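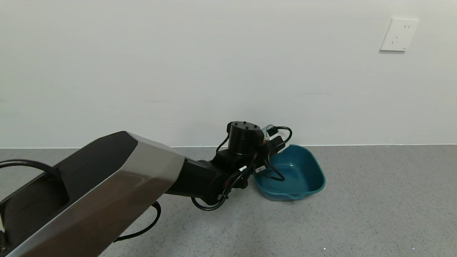

Frequently asked questions: renting a stall at the Kisonport night market

Who can apply for a stall?

Anyone selling food, drinks, plants or handmade goods. You don't have to live in Kisonport, but locals get first pick of sites until the end of May. Resellers of new imported goods are not accepted.

How much does a stall cost?

A standard site is $48 a night, paid when you book. Power is included. Corner sites on the Vlček Street side cost the same but go quickly, and we don't hold them.

How big is a site?

Three metres by three metres, marquee legs included. If your awning hangs over the line you will be asked to move it. Food trucks go on the gravel beside the Pandine building and need a separate form.

Do I need my own insurance?

Yes. Bring a current public liability certificate, printed or on your phone. We check it at the gate the first time and again when it expires.

What do I need for food safety?

A temporary food permit from the council and a handwashing set-up inside your stall. A bottle of sanitiser does not replace running water. The rules on raw meat and seafood changed in February 2025, so please read the council sheet again even if you have traded with us before.

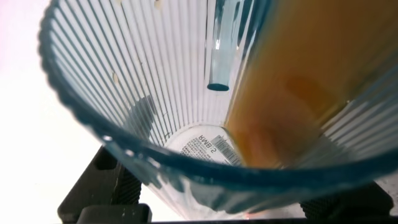

What can I serve drinks in?

Drinks are covered by a deposit scheme. Customers pay $3 and get it back when they return the cup to the wash tent. Cups are lent to stallholders in sleeves and counted back in at closing. You can use your own if they are reusable and shatterproof; clear, ribbed plastic with a thick rim is fine. Glass is not allowed anywhere on site — this includes jars and bottles for display. Any cup with a crack goes in the damaged bin and you won't be charged for it.

Can I play music?

Not at your stall. There is a small stage, and Daryna Fedoruk handles the bookings for it.

What time can I set up?

Gates open at 3 pm for vehicles, and all cars must be off the site an hour before trading begins. If you arrive late you can still trade, but you will be carrying everything in from the Plimus car park.
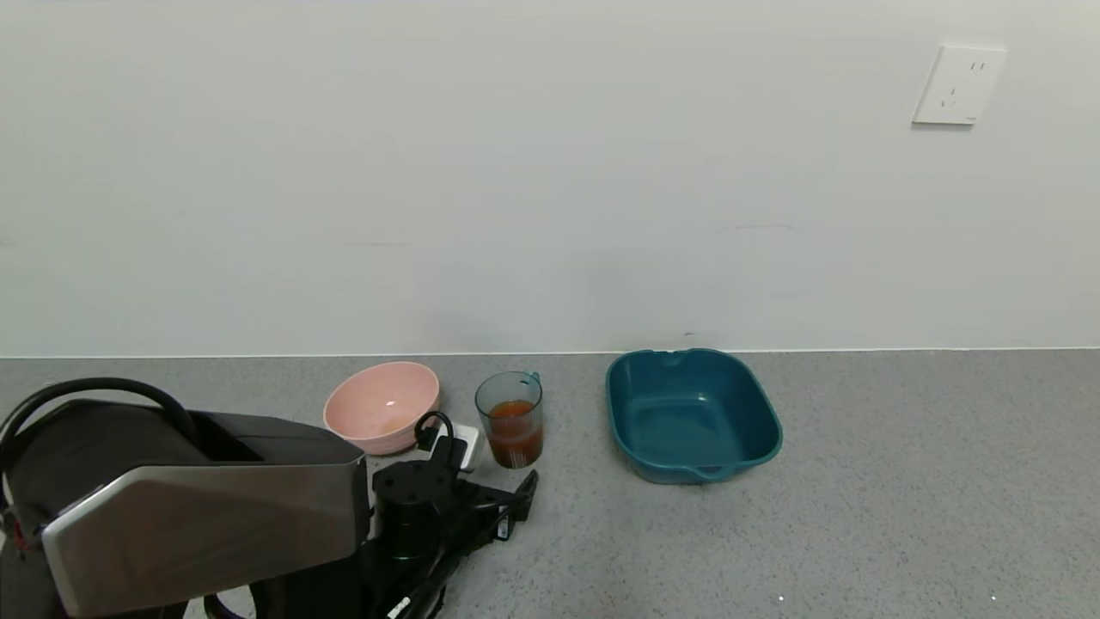 It's a flat walk of 300 metres and there are two trolleys at the gate. Please bring them back.

What happens if it rains?

We trade in light rain. If the night is called off for wind or storms you will get a text by noon and your fee moves to the next market. We don't refund if you decide not to come.

Can I share a site?

Yes, two traders to a site at most. Both names must be on the booking and both need insurance. Under 16s can share with an adult but can't book.

Who do I contact about a problem on the night?

Alžběta Gajdoš, at the information tent near the main gate.

Contact the market office | © Kisonport Night Market | Back to top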